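3.2 Acceptance rules for recorded grasps

The Nendano protocol treats each recording as a unit that is either kept whole or rejected whole. Partial trimming was allowed in an earlier draft and led to labelling disputes between the Wiria and Menzies sites, so it was dropped. A recording is accepted when it meets the start, contact and release rules set out in Table 4.

The start rule requires the fingers to be fully open and clear of the target, with the work surface between them bare (Figure 4). Operators hold this pose for 300 ms before moving. Recordings that begin with the fingers already closing are rejected, even when the grasp itself is sound – the opening width cannot be recovered later with enough accuracy.

Pad wear is handled separately. Light scuffing of the pad face is permitted. Pads with torn edges or a loose screw are replaced before the next session, and the change is entered in the Bidness log with the pad number.

Of 1911 recordings submitted, 211 were rejected under these rules. Most failed at the start rule, and the rate was higher at Menzies, where operators had been trained on the earlier draft. We did not re-label rejected recordings or return them to the pool.

Figure 4. Open-finger pose at the start of an approach, with the target outside the gap between the pads. 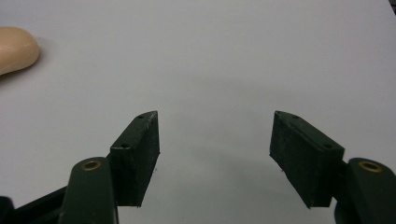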